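Stories > Short Fiction > Working Life

The Last Kiln at Fandham

37 shares | 14 comments

The letter came on a morning when the glaze room smelled of wet chalk and somebody's toast, and Dong-geon Hong read it standing up, twice, with his coat still on. Then he let out a whoop so loud that Mags dropped a sponge in the slip bucket.

"They said yes!" he shouted. "Skirkura said yes!"

You have to understand what a yes meant that year. Fandham Tileworks had been going to close in December. Everyone in town knew it, and the bakery had already stopped making the big trays for our break. The owners in Dosden had sent a man with a folder who walked up and down the pressing hall, nodded at the old tunnel kiln as if it were a sick horse, and told us all how much he admired our heritage. We knew what heritage meant. It meant a plaque.

And then Dong-geon, who had worked the kiln for 20 years and never once spoken at a meeting, stood up in the canteen and asked what the place would cost.

The man with the folder laughed. He was a nice enough man, I think he thought it was a joke. But Dong-geon just stood there holding his cap, and by and by the man stopped laughing and wrote a figure on the back of a menu, and I swear the whole canteen leaned forward at once to look at it.

It was awful. It was a huge number! None of us had ever seen so many zeros that weren't on a pallet label. Mags said a word I won't put down. But old Perrin from dispatch said, well, divide it up then, and we did, right there on the menu, under the soup. Divided up it was still awful, but it was the kind of awful you could carry home and talk over with your wife. 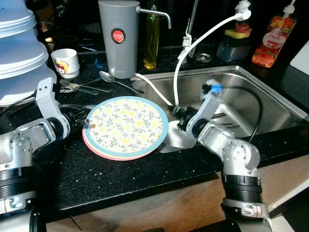 So that was the spring. We had our savings and a loan from the Sandu Mutual, who made us come back 2 times because we'd filled in the wrong form, and then a third form that wasn't anybody's fault. We were still short. What we needed was an order, a big one, signed, that the bank could hold in its hand. And the only people buying tile that year were Skirkura, who were putting up a swimming hall by the river and wanted a green nobody made anymore.

Nobody but Dong-geon. He'd made it once, by mistake, in his second year. He had one tile of it at home holding the bathroom door open.

I drove him over to fetch it. His kitchen was full of test pieces already, lined up on the windowsill, greens like peas and greens like bottle glass, and one that was really brown. He went straight past them and came back with the doorstop wrapped in a towel.

"Copper," he said in the car, turning it over and over. "And I left the damper open. I got yelled at for a week."

We left the damper open. We left it open a hand's width, then a thumb's, then we stuffed it with brick and pulled the brick out halfway through the night. I have never been so tired or so happy. There were 397 test tiles by the end, all numbered in Mags's handwriting, and when the last batch came out Dong-geon held one beside his doorstop in the yard, in the proper daylight, and I could not tell you which was which. I still can't! I've tried.

We packed 600 in straw and sent them off to Skirkura as a sample floor. Then we waited. Waiting in a tileworks with the kiln off is a terrible thing. You can hear the pigeons walking.

And so, the letter. Dong-geon handed it around and it got clay on it, and by the time it reached me there was a thumbprint over the price. I read the date, 9th June, and the line that said "in full, for delivery as discussed," and I had to go and look at the pressing hall for a minute.

When I came back he still had his coat on. He was bent at the burner with the long lighter, with half the shift crowded behind him giving advice.

"Stand back," he said. "She's going to cough."

She coughed. A great soft thump came up through the floor, dust fell off the beams onto all of us, and Perrin started to clap, and then the flame went blue along the whole length of her and Mags was yelling at us to get the carts, get the carts, what were we all standing there for?

14 comments

More short fiction
The Night Shift at Dosden Mill
A Button for Mrs. Arkley
Selling the Ferry
Two Brothers and a Bakery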